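Risunero Shelf Challenge

The Risunero Shelf Challenge is a student robotics competition in which small teams program a mobile robot to find, fetch and return everyday groceries in a mock-up of a neighbourhood shop. It is organised by the robotics club at Fovmont, a secondary college with a long and rather fond tradition of building things in its old woodwork room, and it is open to any school or community club that can get a robot through the door.

History

The challenge grew out of an after-school program begun by Dalibor Šimko, a maths teacher who had grown a little weary of line-following contests and wanted his students to grapple with something as gloriously messy as an ordinary shop shelf. The first event was held on 20 May 2018, with 4 teams entered, and by all accounts it ran well past dinnertime (the sausage sizzle out the front had to be restocked). A second round followed in October, when the club from Povunell brought along a robot named Říha, which went on to become something of a favourite with the younger kids.

Format

Each team receives a shopping list at the start of its run and has the length of the run to work through it, with a maximum of 1,000 points on offer. Points are awarded for recognising an item, for reaching it without disturbing its neighbours, and for setting it down upright at the counter. A knocked-over bottle costs points, though judges have always been generous with a bottle that merely wobbles. Teams may make two attempts, and the better score stands.

The highest combined score over both rounds of a season is 1,188, set by a Povunell team under the guidance of Zdeňka Matoušek, who is remembered for bringing her students' notebooks to the prize-giving and reading the funnier bits aloud.

Preparation and classwork

Most of the work happens long before anyone gets near the competition floor. Students spend much of the first term gathering views of stocked shelves, labelling the products in them and arguing, cheerfully enough, over where one bottle ends and the next begins. Labelling is done in pairs, with a third student checking, and the club's handbook encourages everybody to have a turn at each job.

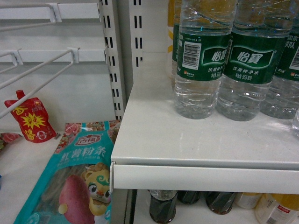 Bořivoj Ondrejka

Bottled water makes a favourite early exercise. The C'estbon bottles on the upper shelf stand close together in matching green labels, and the one tucked in behind shows little more than the edge of its label, so students must decide how much of an item needs to be visible before it earns a name. Clear plastic brings its own headaches too, with reflections that can lead a young program well and truly up the garden path. Soft packaging, such as the turquoise bag of sweet potato vermicelli lying on the lower shelf or the red sauce pouch behind it, is generally saved for later in the term, once the class has found its feet with bottles and is ready for shapes that sag and fold.

See also

Fovmont Robotics Club
Povunell Junior Automation Group
Říha (robot)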